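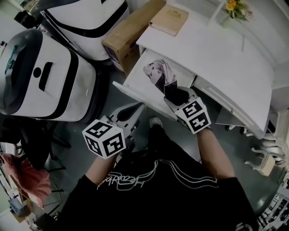
Jirkcombe desk in white, with a drawer pulled out.

Jirkcombe Writing Desk, White
Sold by Montecinos
$373
In stock

Overview | Size and drawers | Putting it together | Cleaning | Delivery | Reviews

I've been selling desks long enough to know that most people who write to me about this one have already made up their minds and just want somebody to tell them it'll fit under the window. So let me say it up front: measure the window wall first, then come back, I'll still be here!

The Jirkcombe is the desk I get asked about more than anything else in the shop. It has a curved white top with a rounded front edge, shallow drawers underneath, and those carved legs that people either fall in love with on the spot or need a week to come around to. I was in the second group. I'd ordered plain, square desks for years and my first thought on seeing the legs was that they belonged in my grandmother's front room (she would have been thrilled). Then I put one in a plain gray-floored room next to some very modern stuff and it looked great. It softened everything. I took one home that same May and I'm typing on it now.

Size and drawers

Width: 60 inches
Depth at the deepest point: 22 inches
Inside height of drawers: 3 inches
Finish: white
Chair: not included

Since the top is curved, the depth changes as you go along the front. The 22 inches is the most you'll get. If you use a big monitor on a stand with long feet, put the stand where the desk is deepest, and check it on the floor with masking tape before you order. I did mine with tape and a cereal box and felt silly, but it worked.

The rounded edge matters more than you'd guess. I rest my forearms on the front of a desk all day and the old one had a corner like a ruler. I had red lines on my arms by lunch. No more of that.

On top, I'd keep it simple. A book, a lamp, a little vase of something yellow or orange if you have it. White can look cold when there's nothing on it, and a few flowers fix that right away. What I wouldn't do is pile it up with chargers and boxes, though I say that as a person with a stapler, a mug and a ball of string in front of me at this very moment.

Now, the drawers. They're shallow. I want to be really clear about this, because every so often someone expects to slide a stack of binders in there and gets cross with me. Three inches is three inches. Paper, pens, a thin laptop, notebooks, envelopes, a makeup bag if it isn't bursting: all fine. Binders, a hair dryer, a camera with a lens on it: no.

They are lovely for soft things, though, and plenty of my customers use the Jirkcombe in a bedroom and fill the drawers with clothes. T-shirts, scarves, pillowcases, that sort of thing. Emiliano Palma bought one for his daughter and she keeps all her dance clothes in it and does her homework at the kitchen table, so there you go.

If that's your plan, fold flat. A shirt that's been scrunched up will ride high and catch on the way back in, and then you're tugging at the drawer and cursing me. I lay a T-shirt face down, bring both sides in to the middle, fold it up from the hem in thirds, and press the air out with my palm. Dark things go in one drawer and pale things in the other. I do that mostly for the fluff. Black cotton picks up every bit of lint that a pink towel ever shed and I don't own enough lint rollers. 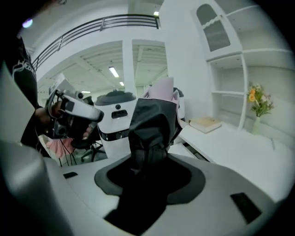

Cloths and small towels I fold in quarters and stack toward the back, so the front of the drawer stays free for whatever I grab most. If you're a crumpler (I live with one), get a shallow tray or cut down a shoebox lid and let them crumple inside that. Everything stays below the rim and the drawer shuts.

Line the drawers if you're putting fabric in them. I use plain white shelf paper, cut a hair smaller than the drawer bottom so it doesn't curl at the sides. Scented liners are nice for a week and then all your notepaper smells like a hotel lobby.

Putting it together

The legs come off for shipping. Everything else arrives as you see it, with the drawers wrapped separately. You'll need a second pair of hands for the last part, when you turn it over.

1. Spread a blanket on the floor. A real one, thick. Lay the top on it face down.
2. Stand the legs next to their corners before you tighten anything. The carving has a front and a back, and I've had more than one photo sent to me of a desk with one leg looking the wrong way.
3. Start all the bolts by hand, just a couple of turns each.
4. Go around and tighten them with the key in the bag.
5. Turn the desk over together. Lift it, don't roll it up onto its legs. Please don't roll it.
6. Slide the drawers in.

After a week or two, go around with the key again. They settle a little.

If it rocks, your floor is the first suspect. Felt pads from any hardware store will take care of it, and they save your floor when you drag the thing sideways to get the pen that fell behind it.

Where people put it

Leave yourself some room to the left and right. I know it's tempting to wedge it in between a cabinet and a wall, and that gap at the side always ends up holding a cardboard box you meant to flatten months ago. Curved furniture likes some air around it. If you've got big white machines or appliances in the same room, don't worry about matching the white. Mine doesn't match a thing in my house and I stopped seeing it after a couple of days.

A plain black office chair looks good with it. I tried it with a fancy upholstered chair once, to go with the legs, and it was too much, like wearing the hat and the gloves and the brooch. Check the arms of your chair against the drawer fronts before you buy, since arms that are set high will bump. You want to be able to pull a drawer open without rolling away across the room.

Cleaning

A soft cloth, barely damp, then a dry one. That's my whole routine. For ink, I dab on a tiny bit of dish soap and leave it a minute. The carving on the legs collects dust in the grooves, so once in a while I go over it with a dry paintbrush, the cheap kind, and it takes me as long as a song on the radio.

No scouring pads and no bleach. Put something under a flower vase if you're a sloppy waterer like me, and wipe up drips when you see them.

Delivery

I ship it in one long flat carton and a smaller one for the legs. They may not show up at the same time! If the legs come first, hang on to them and don't panic. The carrier brings both cartons to your front door; stairs are up to you, so have someone around to help.

Keep the packing until the desk is together and you're happy. If anything's chipped, send me a picture of the chip and a picture of the carton, and I'll send a replacement part or take the whole thing back, whichever you'd like. Write to me before you start gluing anything.

Reviews

Nélida Gallardo
Bought it for letters and bills and ended up doing my sewing on it. The front edge is so comfortable. I do wish the drawers were deeper, but she warned me, so I can't complain too much.

Xiaoyan Yan
Very pretty legs. My bottom carton arrived in the morning and the other one the next day. Took me longer to get the blanket straight than to do the bolts. I keep scarves on one side and stationery on the other.

Leandro Sepúlveda
Mine had one leg with a rough spot on the carving. Elba sent a new leg without any fuss. Would have been five stars except I had to take the desk apart again to swap it.

(Fair, Leandro. I've started checking each leg by hand before it's packed. Elba)

Questions I get a lot

Does it come in other colors? White only for now. I've been asked for green so often that I'm thinking about it.

Can I buy just the drawers? Yes, write to me. Tell me left or right.

Will a pull-out keyboard tray fit? No, the drawers are in the way.

Can I see one before I buy? Sure, I usually have one set up in the shop. Drop me a line first so I can clear my junk off it.

Elba Montecinos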